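Tillton turbine site – monthly walk-round, with my comments

Sunday, February 2, 2020. Filled in by Signe Sundqvist.

Access track: OK. Still rutted by the second gate, but the van got up without any drama.

Tower door and lock: OK. Stiff as anything, so I've greased it and will try it again next time.

Ladder and fall-arrest rail: OK. Clipped on and tested at the bottom and at the first platform. Lovely job by the Negash crew in January, I must say!

Rescue kit: NOT OK. Seal broken on bag 2. I've tagged it and asked Pateo for a swap – please don't climb until it's here.

Bolts, base flange: OK, though 6 of them have lost their paint marks. I've re-marked them (yellow, it's all I had).

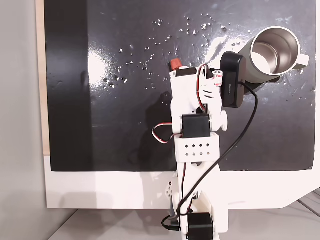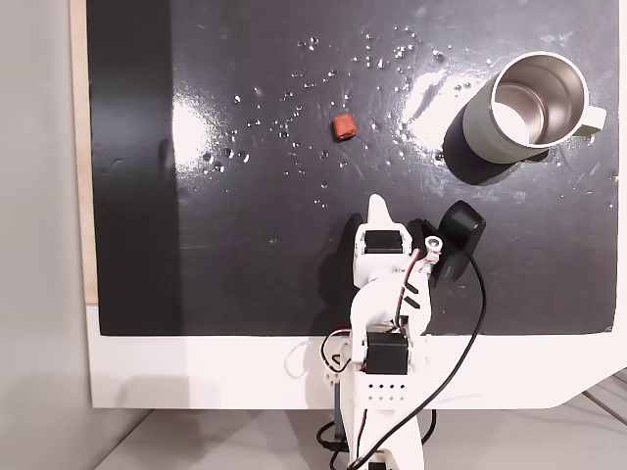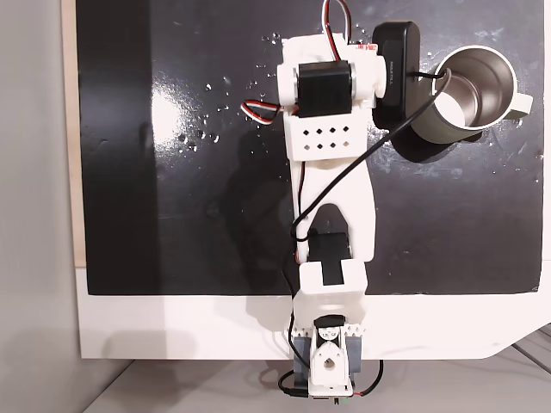
All three: the glossy black board.

Transformer cabinet: OK. The 690 volt warning label is peeling at one corner, so that's another thing for the Pateo order.

Fire extinguishers: OK. Gauges in the green, pins in, tags signed.

Oil leaks: a small weep under the yaw drive, the same as on my last sheet. Wiped up, and I've left a clean pad under it so we can see how fast it's going.

Lights: NOT OK. More than 5 tubes out on the stairs and it's properly gloomy in there – bring a head torch!

Logbook: signed. Flullilis have the second copy.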